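About Edach Language School

Evening and weekend classes for adults since our first April term

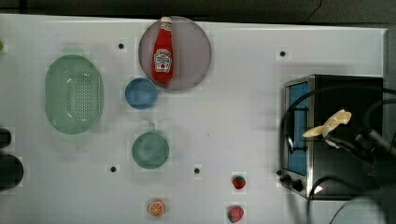 Do I need to know any Italian before I start?
Most of our students arrive with none. The first level begins with greetings, numbers and the alphabet, and the teacher uses English whenever the group needs it.

Edach is a small school with two classrooms on the second floor of the Lacroix Building. We teach Italian, French and Portuguese. Classes are capped at 12 students and a term runs 22 sessions, with a week off in the middle.

We wrote our own beginner course, Clukiretti, after several years of using textbooks meant for teenagers. It covers the 1,000 words we think adults use most — at the doctor's office, at the bank, on the phone with a landlord. Students get the workbook on the first night. The recordings are on Zutent, our student site, and stay open to you for seven months after the term ends.

There are no grades. Teachers write a short report at the end of each level and suggest what to take next. If you miss a session you can sit in on another group at the same level — just let the office know first.

Office hours are 3 to 8 p.m. Street parking is free after 6.

Page last updated 2024-05-19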